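Besteckeinsätze in den Teeküchen: Belegung und Umgang mit der Serie Brerix

12. Juli 2021 | Redaktion Anent, Standort Irkberg
Lesezeit: 4 Minuten

Seit Ende Juni liegt in allen Teeküchen des Standorts Irkberg das neue Besteck aus der Serie Brerix. Geliefert wurden 144 Teile, bestellt über Paulauskas unter der Artikelnummer 2888. Der Altbestand aus unterschiedlichen Serien wurde aussortiert und geht nicht in die Schubladen zurück. Wer noch einzelne Teile am Arbeitsplatz hat, gibt sie bitte in der Teeküche im Erdgeschoss ab.

Mit dem Besteck wurden auch die Einsätze getauscht. Das neue Modell ist aus weißem Kunststoff und hat ein breites Querfach sowie fünf schmale Längsfächer. Die alten Einsätze hatten größere Fächer, in denen sich Gabeln und Löffel beim Öffnen der Schublade vermischten. Vor dem ersten Einräumen wird der Einsatz leer auf den Tisch gestellt und ausgewischt. Das Besteck wird daneben ausgelegt und erst dann nach Art verteilt. 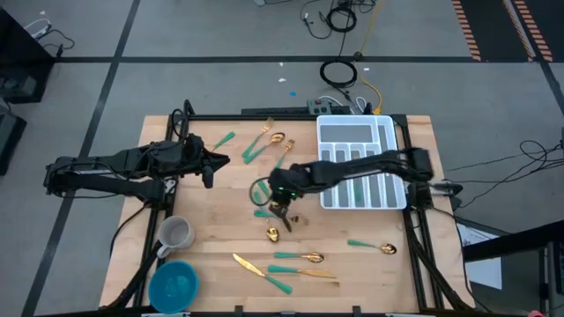 Für die Belegung gilt ab sofort in allen Teeküchen dieselbe Reihenfolge. Das Querfach liegt dabei hinten, von der Schubladenfront aus gesehen. Die Längsfächer werden von links nach rechts gezählt:

Fach 1: Messer
Fach 2: Gabeln
Fach 3: Esslöffel
Fach 4: Kaffeelöffel
Fach 5: bleibt frei für Einzelteile, etwa Dosenöffner oder Schälmesser
Querfach: Servierbesteck

Die Griffe zeigen nach vorn. Bei der Serie Brerix ist der Griff blaugrün und der vordere Teil goldfarben, eine falsch eingelegte Gabel ist daher schon beim Aufziehen der Schublade zu erkennen. Messer und Gabeln werden grundsätzlich am Griff entnommen. Löffel werden ineinander gelegt, die Laffe nach oben. Bei Gabeln hat sich das Stapeln nicht bewährt, die Zinken verhaken sich und beim Herausnehmen kommen zwei oder drei Stück mit. Sie werden nebeneinander auf die Kante gestellt, soweit die Fachbreite das zulässt.

Pro Längsfach sind 7 Teile vorgesehen. Mehr passen zwar hinein, die oberen Griffe stehen dann aber über den Rand und stoßen beim Schließen an die Zarge. Überzählige Teile kommen in den Vorratskarton im Hängeschrank. Der Karton ist mit der Artikelnummer beschriftet und wird nicht für anderes Besteck verwendet.

Zur Reinigung: Das Besteck ist laut Begleitzettel für die Spülmaschine geeignet, Programm bis 55 Grad. Scheuermilch und Stahlwolle sind auf den goldfarbenen Flächen nicht zulässig. Nach dem Spülen wird der Besteckkorb vollständig auf dem Tisch ausgeräumt und das Besteck von dort sortiert. Das direkte Umfüllen vom Korb in die Schublade ist die häufigste Ursache für falsch belegte Fächer. Feuchte Teile werden vorher mit dem Geschirrtuch nachgetrocknet, auch am Übergang zwischen Griff und Metall. Dort bleibt nach dem Programm regelmäßig Wasser stehen.

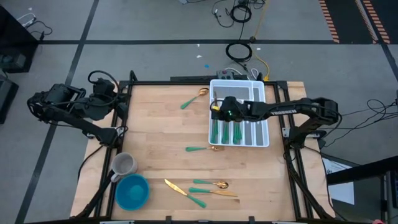 Goldfarbenes Besteck mit blaugrünen Griffen; ein Teil liegt auf der Tischplatte, ein Teil ist eingeräumt.

Sitzt noch ein Etikett am Besteck, wird es vor dem ersten Spülgang abgezogen. Klebereste lassen sich mit etwas Speiseöl und einem weichen Tuch lösen. Eine Klinge ist dafür nicht geeignet.

Die Einsätze selbst werden einmal im Monat herausgenommen und von Hand gespült. In den Ecken der Längsfächer sammeln sich Krümel, die mit dem Lappen nicht zu erreichen sind. Eine Flaschenbürste liegt unter der Spüle. In die Spülmaschine dürfen die Einsätze nicht, da sich der Boden verziehen kann und sie anschließend in der Schublade kippeln. Zwei der alten Einsätze sind auf diese Weise unbrauchbar geworden.

Fehlende oder beschädigte Teile werden in die Liste an der Innenseite der Schranktür eingetragen, mit Art und Anzahl. Nachbestellt wird bei Paulauskas gesammelt zum Quartalsende, Einzelbestellungen sind wegen der Mindestmenge nicht möglich. Die Lieferzeit betrug zuletzt 4 Wochen. Lockere Griffe gelten als beschädigt, solche Teile bitte nicht zurücklegen und auch nicht kleben.

Die Belegung ist zusätzlich als Aushang verfügbar und kann im Format A5 innen an die Schublade geklebt werden. Für die Teeküche im Dachgeschoss mit der schmaleren Schublade wird noch ein passender Einsatz gesucht. Bis dahin steht das Besteck dort im Behälter neben der Spüle.

Weitere Meldungen
Entkalken der Wasserkocher: neuer Turnus
Geschirrtücher, Ausgabe und Rückgabe
Kühlschrankfächer im Erdgeschoss neu beschriftet
Schubladenauszüge: Wartung im Juni abgeschlossen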